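Four Evenings with the Uten Teaching Kit: Can It Wrap a Tube Yet?

I run a small packing room in Balanley. We put posters, charts and kids' wall stickers into cardboard tubes, and then a lot of those tubes get wrapped, capped and boxed by hand. It's dull work and my shoulders have opinions about it. So when Lamai Ruangrit, who I used to share a workshop with, offered me the use of a Uten teaching kit and a corner of the Trarkdale shop to try it in, I said yes before she'd finished the sentence.

What I wanted to know was very simple. Could I show a machine how to do the job I do all day, and would it then do the job? I'm not an engineer (I can change a fuse) and I figured that made me a fair customer, seeing as the brochure says "for everyday workplaces."

The way it works is you put on a pair of gloves with controllers strapped to the backs of your hands and you just do the chore. Over and over. The kit records how your hands move and what the cameras pick up, and later on you hand all of that to the software and it tries to turn your fumbling into something a robot arm can copy. There's a second way in, with a hand-held gripper that has its own camera, and that's for getting the close work. I used both.

Getting dressed for it takes longer than you'd think. The wrist straps want to be snug but the cable wants slack, and I never found a setting that made both happy. Suleiman Akinola, who looks after the kits at Trarkdale, got me going in a few minutes the first evening. Without him it took me 14 on the second. After that I stopped timing it.

The gloves themselves I liked! Thin enough to feel an edge through, and they don't go clammy. They are knit, though, and knit does catch on tape. Keep the tape on the far side of the table. 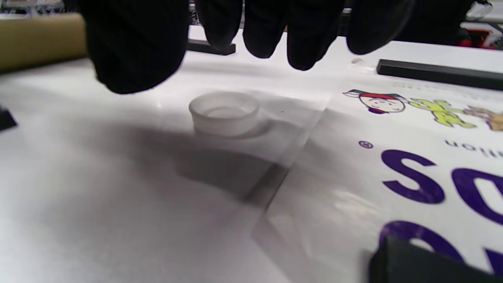
The small stuff. One little plastic cup, one big glove.

Okay, so small parts. Small parts are where I lost most of my patience. A cap or a little cup is nothing to a person. You don't even look at it, your fingers go down and come back with it. Recording that is easy enough, because you're still a person when you're wearing the gloves. It's the copying where things go wrong. The arm came down nicely over the cup, closed, and sent it skating off across the table. I slowed my own hands right down and recorded it again, and the next lot of tries went better. By the third evening it was picking the cup up more often than it dropped it, so long as I'd set it down on bare table. On clear film it went back to skating.

Film is the villain of this whole review, by the way. Plastic film shines and wrinkles, it shifts when you breathe, and the machine seems to have no idea where it starts. Lamai says the next software handles shiny things better. I'd like to see that before I pay for it.

Tubes were a nicer surprise. Plain cardboard ones especially: they're big, they're brown, they stay the same shape whatever you do to them. The arm could pick one up, turn it and lay it down where I wanted it, and by the last evening I'd stopped hovering next to it with my hands out. It will not be hurried. I did one tube the usual way while it was thinking about its first, then went and filled the kettle. Still, it was a proper pick and a proper place and I hadn't touched anything.

Rolling is where the two hands have to talk to each other. You hold the sheet down with one and turn the tube with the other, and there's a tiny bit of pull between them that I'd never noticed in all my years of doing it. Too much and the print creeps sideways. Too little and you get a baggy roll that won't take a cap.

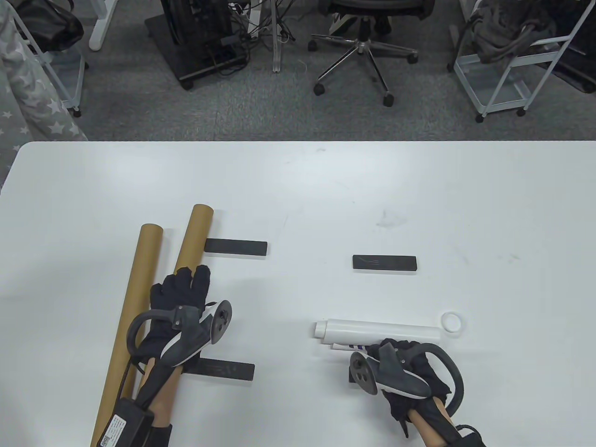 I tried to explain that pull to Suleiman and couldn't, which probably says something about why it's so hard to pass on to a machine. The controllers know where my hands are. They don't know how hard I'm pressing. What you get back is an arm that makes all the right shapes in the air and leaves you a roll like a windsock. We got a handful of decent ones. I wouldn't have sent any of the others to a customer.

A word on how much showing it wants, as the brochure is a bit coy there. The software keeps a tally for you, and mine stood at 643 recordings when I gave the gloves back. That covers picking, placing, rolling and capping, with the bad takes left in. Suleiman has a folding job on another kit that's up to 3037 and he says it only started to look dependable late on. If you've got one chore that never changes, fine, that's a lot of evenings but you do them once. My chores change every time a customer orders a different size.

The thing I'd fix first is the controllers. They sit on the backs of your hands, and with both hands working close together the rings knock. Every knock is a spoiled take. I found myself holding my elbows out like a chicken to avoid it, and then of course the machine learned to do the job from a chicken. The other thing is the guide, which is all about what to press and has very little to say about how to lay out your table. I moved things about a lot in the first two evenings and I'm sure that cost me.

I did also borrow the Iyamu set for an afternoon in December, to have something to hold this one up against. It's lighter on the wrist and the setup is quicker, but the fingers felt laggy to me and it hated the tubes. If your work is soft (towels, T-shirts) you may well get on with it better than I did. For anything stiff I'd take the Uten.

So, would I let it loose in my packing room? For moving tubes from a pile into a rack, yes, tomorrow, and I've asked Lamai what a month of that would cost me. Wrapping and capping, no. I'm keeping those, sore shoulders and all, and I'll ask for another go when the new software's out.

Score: 3 out of 5. It'd be a four if they moved those rings.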